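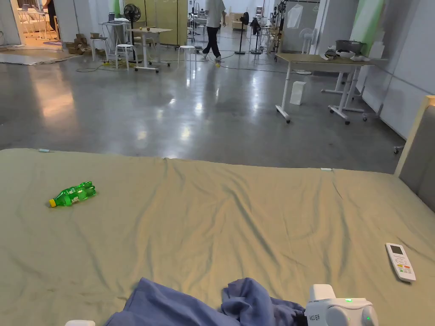 **Prins bed, gray upholstery, light wood edge**
Order code: 347
Supplied by Griltik. Delivered flat in 2 cartons by Travport.

The Prins is a wide platform bed with a padded headboard. It is sold as a frame with slats and headboard. The mattress, the sheet and the Plineck sheet fasteners are ordered separately and are covered further down this page.

## Headboard

The headboard is a padded gray panel divided into vertical channels. Each channel is stitched to the backing board from top to bottom, so the filling stays in its own column and does not slump toward the mattress. The stitching sits at the bottom of the groove between two channels and is out of reach of pillows and clothing.

A light wood edge runs along the end of the panel and covers the point where the fabric is folded and stapled. The edge is a structural part. The headboard bolts pass through it, and it must not be removed to take the fabric off for washing. The upholstery is not removable.

Gray is the only color in current production. Shade varies slightly between fabric lots. If two frames are going into the same room, order them together and state this in the comment field, and they will be picked from one lot.

The panel is upholstered on the front and sides. The back is covered with plain lining and is intended to stand against a wall. A frame placed in the open, with the rear of the headboard facing the room, will show the lining and the bolt heads. A finished back cover can be ordered as an accessory.

## Base and slats

- Slats: 16, laid across the frame in fabric-covered holders
- Center rail: one, with adjustable feet
- Side rails: wood core, upholstered
- Hardware: bolts, washers and barrel nuts, with one hex key
- Upholstery: 100 percent polyester, woven
- Warranty: 2 years on frame and slats

The center rail carries a large part of the load and has to be in contact with the floor. On carpet the feet settle during the first weeks and should be turned down again until they bear. On concrete, tile or another hard surface, fit the felt discs from the hardware bag. A bare foot on polished concrete will slide when somebody sits down hard on the edge of the mattress, and over time it leaves a gray ring on the floor finish.

Slats are sprung and have a slight upward bow. Install them with the bow facing up. A slat installed upside down will not break but will sit lower than its neighbors, and the dip can be felt through a thin mattress.

## Mattress fit

The platform takes one full-width mattress or two halves side by side. With two halves, a joining strip is recommended. The sheet otherwise pulls down into the gap and cannot be kept flat.

The mattress should stand above the side rail by at least a hand's width. If it sits lower, the sheet has to be tucked between mattress and rail, and the upholstery on the rail will wear along that line. Very soft mattresses bulge at the sides and can press against the headboard. This does no harm to the panel, but it does make the bed harder to change.

## Sheet

The recommended sheet is the flat cotton sheet in green. It is cut with enough overhang to wrap the edge of a standard mattress and take fasteners on the long side.

The cotton is not treated with an easy-care finish. It will crease. Creases on a sheet of this size usually spread from the middle of the bed toward the corners, particularly after somebody has sat or knelt on it, and pulling harder at the corners does not remove them. To flatten the sheet, release one long side, sweep the fabric from the center toward that side with the forearm, and fasten again. Ironing before fitting gives a smoother result than any amount of pulling afterward.

How the green reads depends strongly on the light. Under cool, diffuse lighting it looks paler and closer to sage. In other light it leans toward olive or khaki. Customers matching it to curtains or a blanket should ask for a swatch and look at it in the room where it will be used, during the day and again with the lamps on.

Wash separately the first time. Tumble drying on low is permitted, though the fabric comes out with sharper creases if it is left in the drum at the end of the cycle. Take it out slightly damp and hang it over a rail.

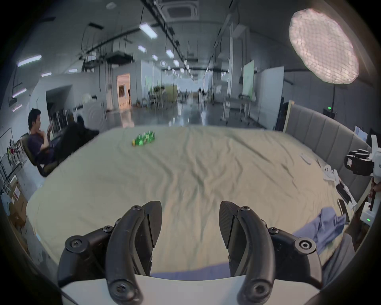 *Gray headboard with vertical channels and light wood edge. Mattress covered with the green sheet.*

## Plineck sheet fasteners

A flat sheet on a wide bed moves. The far side comes up first, usually the side nobody sleeps on, and once one corner has lifted the rest follows within a night or two. The Plineck fastener is a small tab that holds the sheet at the edge of the mattress.

Place one tab near each end of the long side before adding any in between. On most mattresses this is enough. A third tab near the middle may be added if the sheet still creeps. Put equal tension on the tabs. A tab pulled tighter than the one next to it will draw a fan of creases across the bed.

Fitting:

1. Lay the sheet with equal overhang on both long sides.
2. Fold the overhang down over the edge of the mattress.
3. Open the tab and slide it over the fold from outside.
4. Press until it closes. Tug the sheet lightly to check.
5. Repeat at the other end, then on the opposite side.

Remove all tabs before washing. A tab left on the sheet can mark the cotton and may end up in the drain filter of a front-loading machine.

The tabs are not intended for waterproof covers, quilted pads or leather. They should be kept away from small children when off the bed.

## Use as a daytime surface

Wide beds are used for many things besides sleeping: folding laundry, sorting, packing, sitting with a laptop. The Prins is suitable for all of these within its load limit, which is printed on the label inside the left side rail. A few points apply.

- Drinks bottles lie badly on a sprung mattress and roll toward the nearest low point. Keep the cap closed.
- Remote controls and phones migrate to the edge as the sheet is moved. Take them off before pulling the fabric flat.
- Dark or blue textiles that have not been washed before should not be left bunched on a light or green sheet if either is damp. Dye transfer from new clothing is excluded from the warranty.
- Paper, cards and receipts slide under loose folds. Check the sheet before it goes to the wash.
- Coats and bags with metal zippers should be put on the mattress and kept off the side rail. The woven upholstery can snag.

Sitting on the edge at the same point every day compresses the mattress there. Turn the mattress end to end at regular intervals. The headboard and rails need no adjustment for this.

## Placement

Allow walking space on both long sides. Changing a sheet on a bed this wide from one side only is possible but slow, and it tends to leave the far edge loose. If one side has to stand against a wall, fit the felt discs under all feet so the frame can be drawn out.

Do not place the headboard directly against a radiator. The padding will dry out and the channels will lose their shape. A washing machine in the same room is acceptable, provided the frame does not touch it. Vibration during spin travels through the wood edge and will loosen the headboard bolts.

## Assembly

Two people are required. The headboard is rigid and awkward in shape, and the side rails have to be held level while the first bolts are started by hand.

Lay the flattened cartons on the floor as a work surface. Fit the side rails to the headboard with all bolts loose, add the foot rail, then square the frame by comparing the diagonals with a piece of string. Tighten the bolts only when the diagonals match. Add the center rail, set its feet, and lay the slats last.

Check the bolts after the first month of use and whenever the bed has been moved.

## Cleaning

Vacuum the headboard with a soft brush, working along the channels from top to bottom. Crosswise strokes push dust into the grooves. Blot spills with a dry white cloth. Water marks can be evened out by dampening the whole channel from seam to seam and leaving it to dry without heat.

The wood edge is oiled. Wipe with a barely damp cloth and dry at once. Do not use furniture polish near the fabric.

## Delivery and returns

Travport delivers to the first door at ground level. Carrying to an upper floor has to be booked with the order. The headboard carton is the longer of the two, so check the turn in the stairs beforehand.

Unopened cartons can be returned. Assembled frames are accepted only in case of a defect. Sheets are exchanged if unwashed and in the original wrap. Plineck fasteners are sold in packs and are not taken back once the pack is open.

Spare slats, slat holders, felt discs and hardware bags are kept in stock under order code 347. State the part name when ordering.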